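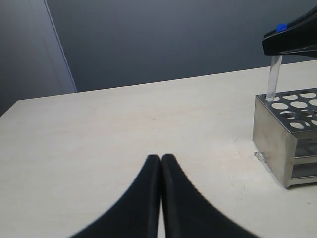
## Bench day, 04/04/2023

Spent most of the morning on the tube racks and the top of the long bench, so I'm writing it down before I forget which rack is which (again!). Gonçalo wants the Rostlow samples to have a home by the end of the week and right now they're living in a cardboard tray in the fridge, two deep, with labels facing every direction.

First, the racks. We have the stainless steel one out on the bench and the older plastic ones in the drawer under the sink. I'm in favor of steel for anything that sits out. The plastic ones have gone cloudy and two of them rock when you set them down, and I lost a good tube that way in January. Cremilda still likes them for the freezer (they don't stick to her gloves), so they're hers now, all of them, with my blessing.

Second, the bench top. I went over it with the mild cleaner and then plain water. It's a pale top, so every little thing shows, and there are still scuffs near the rack plus one dark speck out in the middle that I'd love to blame on somebody. I tried a fingernail and I tried ethanol on a wipe. Please don't go at it with the scouring pad! Vanderleia did that to the side table and it's been dull ever since.

I like the rack toward one end with open bench next to it, so there's space for the notebook and a tray. Reinaldo would put it smack in the center, but then you're reaching over tubes for everything.

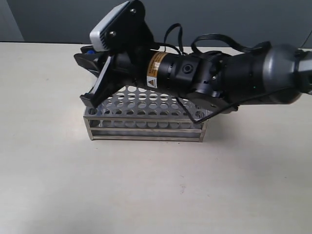
Faizal asked if we could fill from the left end and keep the right end for returns, and I think that's a good system as long as we all really do it. So: new tubes go in at the left, finished ones come back at the right, and anything without a label goes in the beaker by the sink until its owner claims it. If it's still there at the end of the month I'm tossing it.

Labels next. The batch starts at 504, written on the cap and on the side, in the black marker and never the blue one (the blue wipes right off with ethanol, ask me how I know). The Macedo set keeps its old numbers, so if you find a tube marked 1,107 it isn't a typo, it belongs in the other book.

Ordering: we're low on caps. I asked for a bag of 80 from Villard, and Cremilda thinks we should get two bags while we're at it. Fine by me, she can sign for it.

Still to do:

- wash the plastic racks before they go to the freezer
- copy the Macedo numbers into the shared sheet
- find the good forceps, last seen with Reinaldo
- ask Gonçalo if the Rostlow tubes can sit out during labeling or need to stay on ice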